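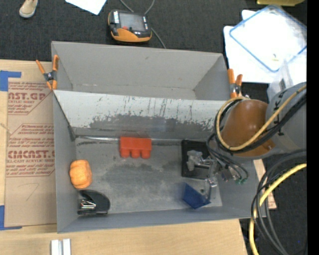
Section 3: Setting up the scoreboard before a match

Filed under: Match Day / Scorers / Equipment Guides
6 min read

Revised January 2019 for clubs in the Wamside League

Your Plikmont scoreboard is now out of its packing and, with luck, on its stand. (If it is face down on the outfield, go back to Section 2.) The next steps get it talking to the Rolby scoring program on your laptop, so that the players, the umpires and the man with the folding chair can all disagree with the same number.

Read the section through once before you start. We know you won't, so the cautions have been placed next to the steps they belong to.

Before you begin

You will need the scoreboard, its power lead, the handheld controller, a laptop with Rolby installed, and the paper scorebook. The paper scorebook is still the official record in the Wamside League. It has never needed an update and it has outlived four earlier scoreboards.

Do the setup before the toss. Once play has started you will be trying to pair two radios while somebody asks you how many overs are left.

Placing the board

1. Stand the board outside the boundary rope, facing the pitch. Behind the bowler's arm is forbidden, however good the view is from there. Batters dislike numbers changing behind the ball, and they will tell you so from a long way off.

2. Check the distance to the scorers' table. The radio link is good to 100 meters in a clear line. A parked van in between shortens this, and so does a hedge in full leaf.

3. Open both rear legs until they lock, then hang the ballast bags on the hooks.

Caution: Do not leave the ballast bags off "until it gets windy." The board is the shape and size of a sail.

4. Connect the power lead and switch on at the left side of the housing. Every digit lights up as an 8. If any segment stays dark, write down which one before you go on. A missing segment can turn an 8 into a 6, and there are batters who have raised the bat to the crowd on less.

Connecting the laptop

5. Open Rolby and choose Display, then Add Board. Wait for the list to fill. It is slow the first time.

6. Pick your board from the list. The name is on the label inside the rear door. At grounds with two pitches you will see two boards, and choosing the wrong one produces a very exciting afternoon for the third eleven.

7. Enter the port number, 1654, and press Connect. All boards leave the factory with this number and there is no good reason to change it. The Carnegie Ground changed it once. They have since changed it back.

8. Set the refresh interval to 500 milliseconds. Lower values are allowed by the program and make the digits flicker. Higher values give you a board that is thinking it over.

9. Type a test score, send it, and have someone walk out and read it back to you. "Looks fine" is not a reading. Ask for the digits.

Note: If the board shows dashes, it has power but no link. Switch the handheld controller off. The controller and the laptop cannot both be in charge, and the board will obey whichever one spoke last.

Entering the match details

10. Choose Match, then New. Fill in the names of both sides and the number of overs. Check the overs with the umpires and not with your captain, who may be remembering last week's competition.

11. Load the batting order if you have been given one. If you have been given one on the back of an envelope, load it anyway and expect to move number six.

12. Leave the Target box empty until the second innings. Rolby will fill it when you close the first. Entering a target by hand switches off the automatic one, and the program does not warn you that it has done so.

13. Clear the test score. This step is here by popular demand. Visiting teams object to starting behind.

During play

Update the board at the fall of every wicket and at the end of every over, as a minimum. Ball by ball is better if there are two of you. Where the board and the paper book differ, stop and agree the figure with the other scorer at the end of the over, then correct the board with Edit Last. Do not correct it by adding a small number of runs later on, when things have quieted down.

Acknowledge every umpire's signal before you touch the keyboard. The umpire will stand there with one leg in the air until you do.

If it rains

Switch off at the housing first, then pull the lead, then fit the cover. The cover is showerproof. The sockets on the back are less so. Leave the match open in Rolby and it will be there when you reconnect, including the over you were halfway through. Revised targets are worked out by the umpires under the league rules, and you may enter the new figure by hand once both of them have given you the same one.

For packing away, see Section 4. Close the match in Rolby before you shut the lid of the laptop.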